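Udano Joint Sealant, Grade 38
Manufactured by Jimetach for exterior paving

Udano 38 is a one-part, cold-applied sealant for movement joints in concrete and natural stone paving. It stays flexible after curing and is supplied in black, dark grey and buff.

Order code: 1227
Pack: box of 18 foil sausages
Movement: suits joints in foot and light vehicle areas

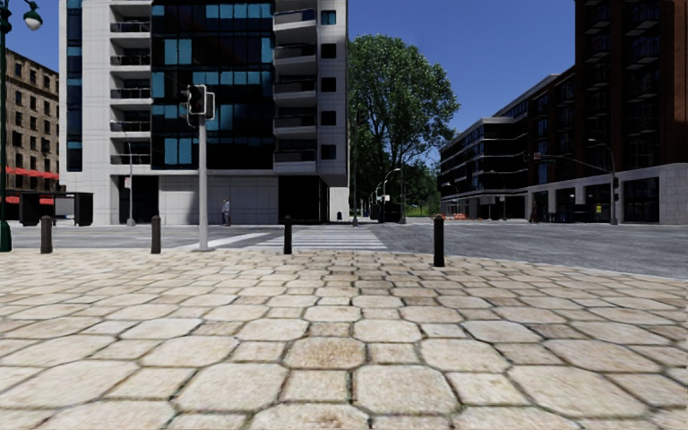

Octagonal and square slab paving with dark joints.

Joint faces must be sound, dry and free of old filler. Rake out loose material and brush twice. Porous stone should be primed with Hunden P primer; dense concrete normally needs none -- test a short length first if in doubt.
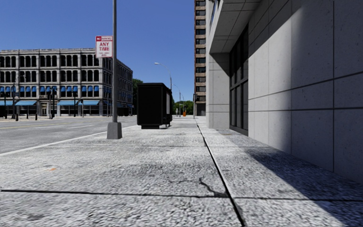

Fit a backing rod before filling. The sealant should bond to the two side faces only. Where longitudinal and transverse joints meet, fill the longer run first and tool the crossing while both are still soft. Finish slightly below the surface of the slab.

Cracks within a slab are outside the scope of this product. Use Afridi 191 crack resin, listed separately.

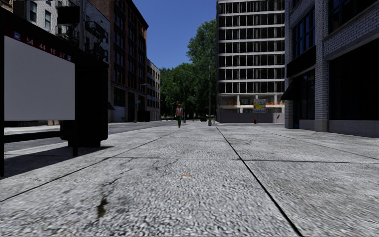 Keep foot traffic off until a skin has formed. Cold weather slows curing. Clean tools with white spirit before the sealant sets; cured material has to be cut away.

Store upright in a dry place, out of direct sun. Part-used sausages cannot be resealed.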